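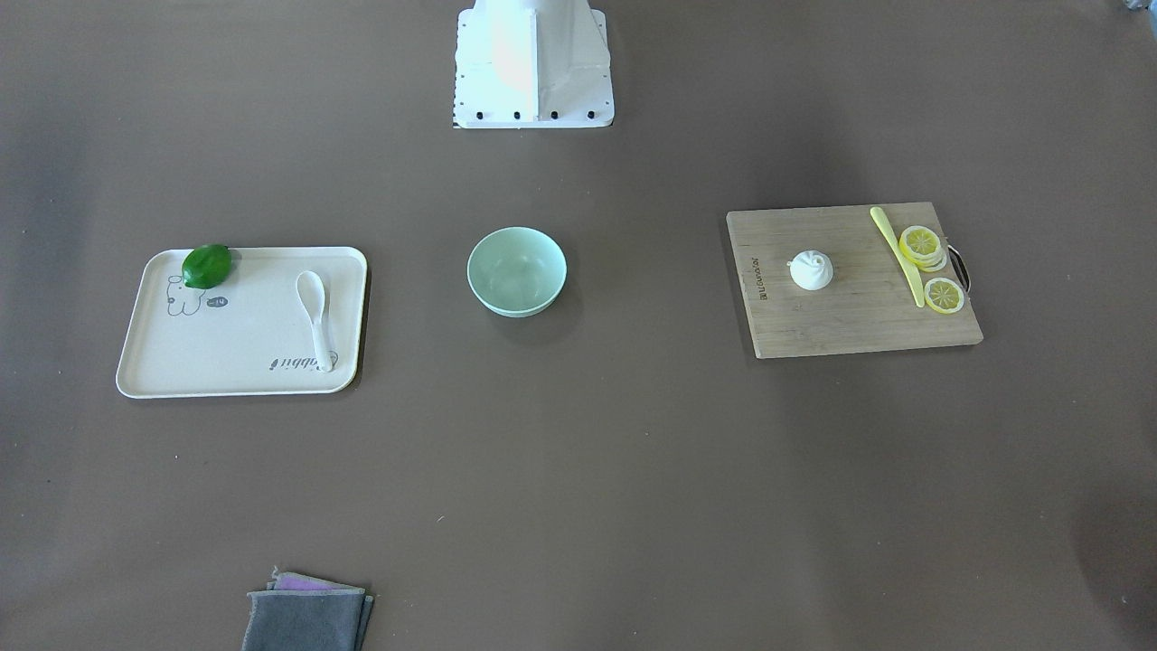 The first arm's table, laid for the kitchen task: tray, bowl and cutting board.

Base bolts, a drifting arm, and what we changed
May 19, 2019

The purpose of this post is to record a fault that affected the first arm at the Werkedine workshop this spring. I maintain the two-arm station there and keep this blog as a personal log of the work. The opinions are my own, although Pauline Bainbridge, who is responsible for safety in the building, has read the draft and asked for two corrections, both of which I have made.

The fault concerned the mounting of the arm to the table. It was first reported as a software problem and was treated as one for 11 days. In that period the arm continued to run. I consider that the more serious part of the matter, and most of what follows is about it.

The first report

The station runs a set of short kitchen exercises. An object is picked up, carried to the tray, the bowl or the board, and put down. The operator resets the table and the exercise is run again. The objects are small, and the spoon is the least forgiving of them. It lies flat, and the grip must close on it at the correct height.

Stuart Naylor was operating when the arm began to miss the spoon. His entry in the log reads: "Grip closing short on spoon, right side fine. Recalibrated, fine after." The same entry, with small changes of wording, appears on six different days. Each time the arm was recalibrated, each time it performed well for the remainder of the morning, and each time the error returned after the midday break or on the following day.

Recalibration was the approved response at that time. Mr. Naylor followed the procedure as written and did nothing wrong. The procedure, which I wrote, had no limit on how many times an arm could be recalibrated before someone was required to ask why it was needed.

What we looked at first

We suspected the hand-eye calibration, then the overhead lighting, then a recent update to the motion controller from Mullel, the firm that supplies our control package. The update was withdrawn and later restored. It had no bearing on the fault, and I have written to Mullel to say so, as my earlier message to them was less courteous than it should have been.

We also replaced the grip pads. They were due for replacement in any case.

The event

On the eleventh day the arm was carrying a ceramic bowl toward the board at the standard rehearsal speed. At the end of the move, when it slowed to place the bowl, the whole arm rocked forward. The bowl struck the edge of the board and broke. Mr. Naylor pressed the emergency stop, and the arm halted as it should. He was standing behind the line and was not hurt. A piece of the bowl was later found 2 meters away, on the walkway side of the station, where there was no screen.

He then did what none of us had done in the preceding days, and put his hand on the base with the power isolated. It moved.

Findings

The arm is held by a foot plate with a row of bolts along its front edge and further bolts behind. The front row faces the work and can be seen from the operator's position. The rear bolts cannot be seen without walking around the table and bending down. The front bolts were tight. Two of the rear bolts had backed out far enough to turn by hand, and a third was below the specified torque.

This explains the pattern in the log. With the rear of the plate able to lift, the arm tipped slightly whenever it reached forward and stopped sharply. Calibration measured the arm in whatever position the plate had settled into, and corrected for it. The correction held until the plate shifted again. Every recalibration therefore hid the fault a little better.

The cause of the loosening is less certain. The arm was removed in December so that the tabletop could be replaced, and the job sheet shows that it was put back and that the bolts were "done up." No torque value is recorded. The sheet is signed by me. I do not remember using the torque wrench on the rear bolts and I must assume that I did not. It is possible that the new tabletop also compressed under the plate during the first weeks of use. Lultow, who made the tabletop, have agreed to look at an offcut.

What has changed

The following measures are in force for both arms.

All base bolts, front and rear, are torqued at installation, checked again after 22 hours of running, and checked monthly after that. The value is written down each time. The words "done up" are no longer accepted on a job sheet.

Each bolt now carries a paint line running onto the plate, and the operator checks the lines at the start of a shift. A mirror has been fixed behind each base for the rear row.

An arm that needs a second recalibration within one week is taken out of service until the mounting has been inspected. Ms. Bainbridge holds the key and returns it on receipt of the inspection sheet.

A screen has been ordered for the walkway side. Until it is fitted, the walkway is closed while either arm is powered.

Ceramic bowls are not carried by either arm at present. They may be used again once the screen is in place.

Matters still open

I have not yet been able to show that the small errors of the first few days were large enough to be detected from the joint data alone. Nwankwo, our measurement contractor, have the recordings and expect to compare them with a test in which the rear bolts are loosened on purpose, at low speed and with the station closed. If the signature is clear, I would like the controller to stop the arm when it appears. If it is not, we will rely on the paint lines and the wrench.

The second arm was inspected on the same afternoon. Its bolts were all within specification. It was refitted after the same tabletop work, on a separate sheet, by Mr. Naylor, who wrote down his torque values.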